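How to Make Cold-Brewed Hibiscus Iced Tea 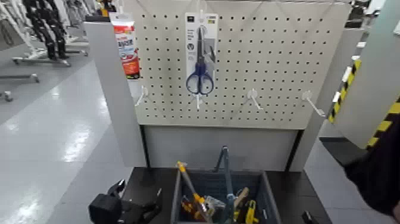 Packaged scissors with dark blue handles, hung on a pegboard.

Posted 22 Apr 2023 in Drinks

Hibiscus tea is tart, deep red and free of caffeine. Most recipes have you boil the flowers and then wait for the pot to cool. I make mine cold, overnight, in the fridge. It takes longer but the taste is softer and you need less sweetener to balance it.

I use dried whole flowers from Huamán. They come in a 20 gram pouch that makes one full pitcher. Cut or powdered hibiscus also works, but it leaves more sediment and the tea will need straining twice.

What you need

20 grams dried hibiscus flowers
6 cups cold water
1 strip of orange peel, white part removed
4 thin slices of fresh ginger
2 tablespoons honey, or more to taste
Juice of half a lime
Ice and mint leaves for serving

You also need a pitcher with a lid and a fine strainer. Mine is a glass Faline pitcher that holds two quarts. Avoid plastic if you can, as hibiscus stains it pink.

Steps

1. Put the flowers in the strainer and rinse them quickly under cold water. Dried flowers can be dusty. Don't soak them at this stage.

2. Add the flowers, orange peel and ginger to the pitcher. Pour in the water and stir once with a long spoon.

3. Cover and put in the fridge for at least eight hours. Twelve is better. Past that, the orange peel starts to turn the tea bitter.

4. Strain into a large bowl. Press the flowers lightly with the back of the spoon – pressing hard makes the tea cloudy.

5. Mix the honey with two tablespoons of warm water until it loosens, then stir it into the tea. Cold honey straight from the jar sinks to the bottom and stays there.

6. Add the lime juice, taste, and add more honey if you want it. Rinse the pitcher and pour the tea back in.

Serve over plenty of ice with a few mint leaves. The tea keeps for three days in the fridge. Add the mint to the glasses only, as the leaves go brown in the pitcher.

Variations

For a fizzy version, use four cups of water in place of six and top up each glass with sparkling water.

For popsicles, add one extra tablespoon of honey and freeze in molds overnight. I make these most of August.

A cinnamon stick can replace the ginger. Take it out after eight hours.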